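Comics and Collecting, Unit 4
Condition and Storage

Collectors describe a book's condition before they discuss its price. Check the spine first, then the corners, the staples and the page color. Write down every defect, even small ones. A color-breaking crease counts for more than one that leaves the ink whole.

Restoration has to be disclosed. Trimmed edges, color touch and replaced staples all go on the condition sheet – use the Zolto form from Unit 2.

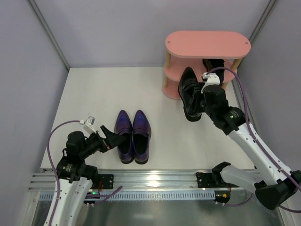 Should a signed comic be graded lower because of the ink?
It depends on whether the signature was witnessed. An unwitnessed one is often treated as writing on the cover.

Store books upright, bagged and boarded, away from sunlight. Fill a box snugly but leave room to pull a book out without bending it.

For next class: read the Estari convention catalog, lot 3952 (Piston, first series), and bring 200 words on how the seller words the defects. Yazzie reprints don't count for this assignment.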